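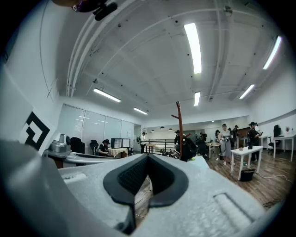

Home Opinion Columns Letters Archive About

Keep the paper timetable at the bus stop

Last updated: July 31, 2022

Reading time: 5 minutes

I had been standing at the stop outside Wonell library for a good while before I noticed the case was empty. You know the sort of case I mean, the shallow metal one bolted to the pole, with a scratched plastic front and a little lock that nobody has a key for. There used to be a timetable in it. Now there was a rectangle of clean backing where the sun hadn't got at it, and a sticker with a square code on it telling me to scan for live times.

Well, I scanned. My telephone thought about it, asked me to accept some cookies, and then showed me a map of the whole county with a small bus on it, quite a long way from me and possibly a different bus. I put the telephone away and looked up the road, as people at bus stops have always done.

I should say that I like the live map. My daughter put it on my phone last November and on a foul night it is a lovely thing to be able to stay in the kitchen until the bus is nearly at the corner. I wouldn't want to lose it. But the council's paper on the change says that the printed sheets are coming out of all 1,391 stops in the district, for good, and I have been going about ever since feeling that we are throwing away something we will miss, and trying to work out what exactly it is.

Part of it is simple enough. A phone runs out of battery, or it has no signal (there is none at all in the dip at Tulutham, where you could stand on the bench and wave it about and get nothing), or you are nine years old and haven't got one, or you are my old neighbour and have one in a drawer. The paper says printing costs the council £15 a stop each year. I have no quarrel with the sum. I only notice that it is about what I would spend on a modest lunch for two, and that a great many people read each of those sheets.

The other part is harder to put. A live map tells you where one bus is. A timetable tells you what the service is like. You can run your finger down it and see that the 60 goes every half hour until teatime and then gives up, that there is one odd early journey on a Saturday, that if you missed the last one back from Harkon you would be walking. You learn the shape of a place that way. I found half the villages round here by reading the names down the left-hand side while I waited for something else, and wondering what was there, and one fine morning getting on and going to see.

There is a question of promises in it, too. When a time is printed and put behind plastic, somebody has said that a bus will come at twelve minutes past, and if it comes at half past we all know that it is late. On the map it is never late. It is simply where it is, and the number of minutes goes up and down like the price of petrol. I find I grumble less and trust it less, both together. 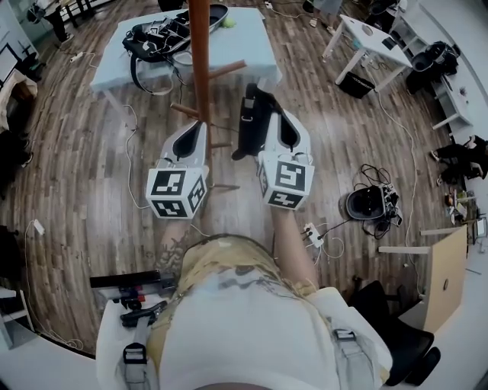

Doležal wrote to me after I aired some of this in the parish newsletter and said that I was being sentimental, that the sheet at the top of the hill had been two years out of date, and that a wrong timetable was worse than an empty case, as it had once cost a whole morning and a dentist's appointment. I have turned that over a good deal. It is a fair complaint and I have been caught the same way myself, stood there in the drizzle believing a summer sheet in the middle of autumn.

Still, it seems to me an argument for changing the sheets. They used to be changed. A man came round in a van with a bundle of them and a cloth, and wiped the plastic while he was at it, and you could ask him things.

I would settle for a compromise. Leave the code on the pole, by all means, and put one plain sheet beside it with the times, the first and last bus in good large figures, and a telephone number that a person answers. The library would print them, I'm fairly sure, if the council sent the file over. I have written to ask, and in the meantime I have copied out the Saturday times in felt pen and taped them up inside the shelter, where they have so far survived a week.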